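Feltard writing weekend opens its doors in July

Great news for anyone with a half-finished novel! The Feltard writing weekend is back, with 32 places and a whole evening for first drafts. 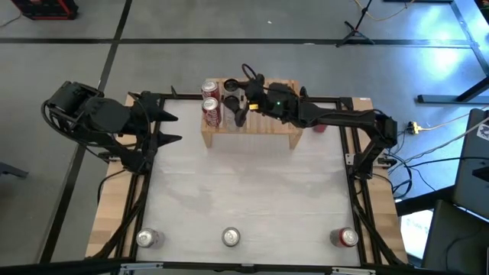

Ximena Cuautle wrote in to say she finished chapter 22 there last time, after months of being stuck, and she's already booked again.

Mornings are for quiet writing, and after lunch you swap pages with a partner.

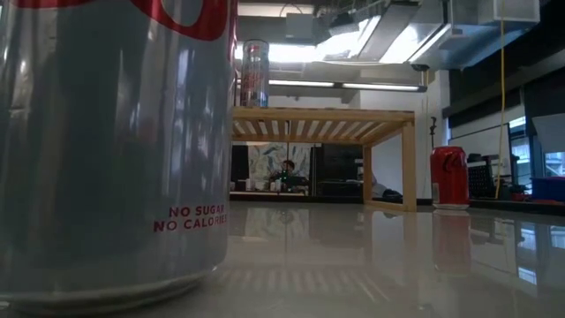 Then it's readings until supper, five minutes each, any genre. Booking is open now!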